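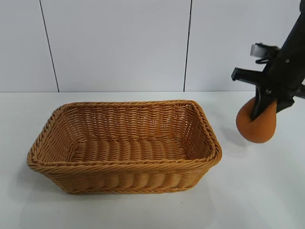
Footsteps upstairs at the old Prurnside hall, is there a normal explanation?

Asked by Jintana Kongkaew in Local Hauntings

Our group has permission to spend a night at the Prurnside hall in June. Two of us went through it last month and heard what sounded like footsteps on the upper floor at 3 am, 14 of them, then a gap, then the same again. The upstairs was locked. We only had one audio recorder going, on the ground floor. What should we rule out before we go back?

3 answers

Somboon
Check the heating first. Old hot water pipes tick and knock as they cool, and through a timber floor it can sound a lot like walking. Ask whoever holds the keys what time the boiler shuts off. Put a recorder on each floor, start them together and clap once so you can line up the files later. Write down every noise your own people make, including coughs and chairs. Possums or other animals in the roof are worth a look too, but they don't usually keep an even pace.

drernendale51
its haunted, my nan did the cleaning there and wouldnt go up the stairs on her own

Rerkero
Agree with the first answer about the pipes. I'd also log the temperature on both floors every few minutes. If the knocks come while it's dropping, you have your likely cause. We did a hall of a similar age and got about 540 minutes of audio, nearly all of it plumbing. One bit we still can't place.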